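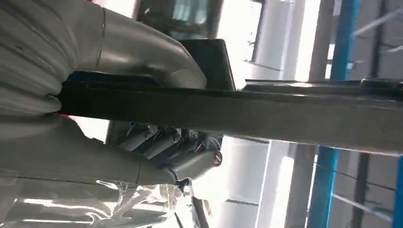 Section 2: Setting up your mats at home

Okay, you've got the boxes inside, you've moved the couch, and you're itching to roll. I get it! I did my first lot of Cluna mats in such a hurry that I laid the whole floor with the textured side facing the wrong way and had to pull the lot up after dinner. So grab a cuppa and read this section through once before you open anything.

This part of the guide covers the Cluna home mat kit, which is the one most of our members at Uldale end up buying for drilling in the garage or the spare room. If you've got the Huang roll-out mat instead, skip ahead to "If you bought the roll-out" near the end of this section. The cleaning notes are good for both.

What you'll want handy

A broom or vacuum, a mop, a tape measure, a sharp utility knife, a long straight edge, and a scrap of old plywood or thick cardboard to cut on. A pair of knee pads is a lovely thing to have too (you'll be crawling around for a while). If there's a second person in the house who owes you a favour, now's the time to call it in. The mats aren't terribly heavy, but they're awkward and they catch on doorways.

Choosing the spot

People always ask me how much room they need, and my answer is: more than you think, but less than you'd like. For solo movement like shrimping, bridging and technical stand-ups, a strip as long as your body and half again will do you nicely. For drilling with a partner you want to be able to lie down in any direction with your arms over your head and not touch anything hard. Try it on the bare floor. Lie down, stretch out, turn a quarter, do it again. If your fingers find the skirting board or the leg of the freezer, shift the whole area over or make it smaller.

Caution: Walls, posts, workbenches and car bumpers are all harder than your head. Leave a clear gap of at least 2 metres between the edge of the mat and anything you can't move. If you can't manage that, keep it to solo drills and groundwork from the knees. No takedowns, please, no matter how good your mate says his breakfalls are.

Have a look up as well. Low garage door tracks and hanging bikes have a way of being exactly where your forehead goes when you stand up in base.

Getting the floor ready

1. Sweep or vacuum the floor properly, corners included. Any grit left under there will grind into the underside every time you move.

2. Mop with plain warm water and a tiny splash of detergent, then go over it again with clean water.

3. Let it dry right through. On a concrete slab I leave it overnight with the door cracked open.

4. Run your hand over the floor and feel for bumps, nail heads and old glue. Scrape or sand them flat.

Note: If your slab sweats in the cooler months, put down a moisture barrier first. I skipped this in my own garage and by July the bottoms of the mats smelled like a forgotten gym bag. The plastic sheeting from the hardware store is fine. Overlap the joins by a hand's width and tape them.

Carpet is a bit of a mixed bag. Short, dense office-style carpet is all right. Thick, squishy carpet lets the mats wander and open up at the joins, and that's how toes get caught. If thick carpet is all you've got, lay a firm sheet of ply down first and build on top of that.

Laying the tiles

5. Unpack all the tiles and let them sit flat in the room for a few hours. They've been squashed in a box and they'll relax as they come up to room temperature. They'll also give off a bit of a smell — open a window and it fades over the next few days.

6. Check which way is up. The grippy, rice-straw pattern goes to the sky, the smooth side goes to the floor. (Yes, I know. See my confession at the top.)

7. Start in the corner furthest from the door and work back towards it. If you start in the middle you'll end up with fiddly slivers on every side.

8. Join the first row completely before you begin the second. Line up the teeth, then press down with the heel of your hand and work along the join. If a tooth won't go in, don't bash it. Lift the tile, turn it a quarter and try again, as the edges are cut slightly differently.

9. For the second row, stagger the joins like brickwork. It holds together much better once people start pushing off with their feet.

10. Keep going until the area is filled, then clip on the straight border strips wherever the edge is open to the room.

11. Walk the whole thing in socks. Slide your feet over every join. You're feeling for any lip or gap, and it's far nicer to find one now than with your little toe in the middle of a guard pass.

Caution: Never train on a mat with a gap you can fit a finger into. Fingers and toes go in easily and come out badly.

Cutting around corners and posts

You may not need to cut anything, and if you don't, hooray. If you do, go slowly.

12. Measure the space 2 times before you mark the tile. Mark it on the smooth side so the pen doesn't show.

13. Put your scrap board underneath, hold the straight edge down firmly and score lightly first. Then make several passes, going a little deeper each time. Trying to get through in one go gives you a wobbly, chewed-looking edge.

14. Leave a sliver of space between the cut edge and the wall. The foam swells a touch on hot days, and in a tin shed in December it swells more than a touch. A tight fit in winter turns into a speed hump in summer.

Caution: Cut away from yourself, keep your free hand behind the blade, and send the kids and the dog to another room.

If you bought the roll-out

The Huang mat is a much quicker job. Clear and clean the floor as above, place the roll at one end and push it open with your feet. The ends will want to curl back up for a while. I weigh mine down with whatever's about (bags of rice, the heavier dictionaries) and leave it until the next day. If you've got two rolls side by side, butt them up snugly and run mat tape along the join, pressing it down from the centre out to each end. Replace the tape when the edges start lifting. When you put the mat away, roll it with the training surface facing out and stand it somewhere cool. Please don't fold it, as the crease never really leaves.

Cleaning before the first roll

Give new mats a wash before anyone trains on them. There's often a slippery film left on the surface from the factory, and it makes you feel like you're grappling on a buttered plate.

15. Mix up your Cositik mat wash as per the label, in a clean bucket with a mop you only use for the mats. No sharing with the kitchen floor!

16. Mop in one direction with a well-wrung mop. Damp is what you want. Puddles will find their way down through the joins.

17. Leave the wash on for roughly 5 minutes, or longer if the label asks for it, then go over it with a second mop and clean water.

18. Air dry with a window open or a fan going, and keep everyone off until it's completely dry.

After that, wipe down after every session, and once a month lift a few tiles along the edge to check underneath. If you spot any damp or dark speckling, take up the affected tiles, clean both sides, stand them on edge somewhere airy, and sort out the floor before they go back down.

Caution: Bleach and strong solvents will dry out the surface and it'll start to crack. Don't mix cleaning products, ever.

House rules worth setting on day one

Shoes off at the edge, and thongs or slides on when you step off to go to the loo. Nails trimmed. Water bottles live off the mat with their lids on. Anybody with a skin rash sits out until it's been looked at, and that goes for you as well as your training partners.

If a tile arrives damaged or a join won't sit flat no matter what you do, bring it along to class at Uldale and leave it at the front desk with your name on it. Keep the box until you're sure you're happy with the lot. Section 3 covers the wall padding, and you'll want a drill for that one.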